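Wash day at the toy library

If you have been anywhere near the back room at Prallevholm this month you will have heard it before you saw it, because the toy library has its own washing machine at last and it has hardly stopped since. We are thrilled! For years the soft toys went home in carrier bags with whoever was on the rota, and came back a week later (or two weeks, if it rained), and there was always one elephant that somebody's dog had taken a liking to.

The numbers, for those who like them. Our June stocktake came to 1,629 items on the shelves, and 300 of those can go through a wash. The rest get wiped down by hand as before. The summer raffle brought in 1,000 pounds, which covered the machine, the plumbing and a decent supply of Jandow, the unscented powder we settled on after asking round the parents of children with eczema. Thank you to everyone who bought a ticket, and to Lourenço Meireles for selling 137 of them outside the bakery in a single morning.

Waqas Bangash has taken charge of the wash and has drawn up a rota that goes up by the kettle. Each load is checked twice, once when it goes in the basket and once at the machine, and everything is dried on the racks in the hall overnight before it goes back in its box.

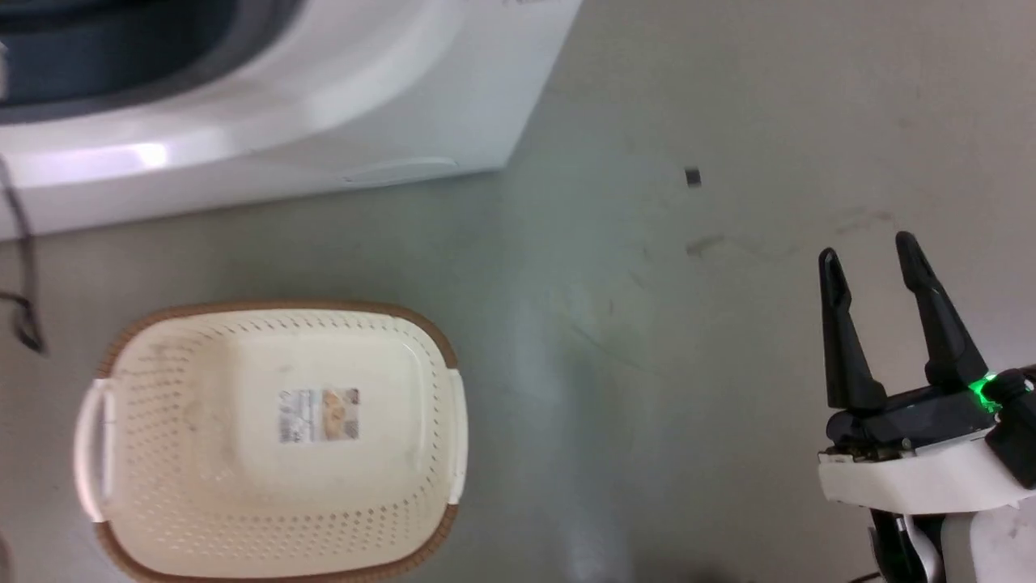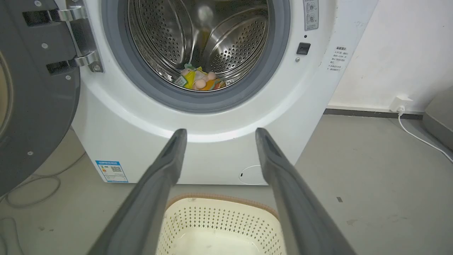
Small things are what we most need your help with, so please keep them together when you bring a set back. The little items are the ones children ask for by name, and they are also the ones that get left behind when a basket is emptied in a hurry. With something as small as those three pale pink balls down at the bottom of the drum, it is very easy to shut the door on an empty machine that isn't empty, so Waqas would like everybody to put a hand right in and feel along the rubber seal before starting the next load. He would also like the laundry basket to stay in the back room. It has gone walkabout twice, once as a boat.

A few requests while we are at it. Please look in pockets, hoods and pouches before you hand dressing-up clothes over the counter. Last month's finds were a conker, four raisins and a library card belonging to Cosimo Grasso, who had been hunting for it since Easter. Anything with batteries or a squeaker goes in the green tray by the door and will be sponged. And if a label has come off, tell us which box it lives in, even if you think it is obvious. There are three sets of farm animals now and they all have a cow.

Irfan Govindasamy has offered to run a mending table alongside the wash, mostly seams and loose ears, with some restuffing for the bears that have gone flat. He did a trial afternoon and got through a whole shelf, including the big rabbit from the Quintela box, who now has two eyes that match! If you can sew on a button you can do this, and there is tea and usually cake (Rodrigo Bragança's orange one, if we are lucky). Spare stuffing and strong thread are very welcome, in any colour.

Wash rota places are open for the autumn. The morning slot runs from half past nine to eleven and the afternoon one from two, and you can bring your children along with you. Put your name on the sheet or speak to Waqas at the counter.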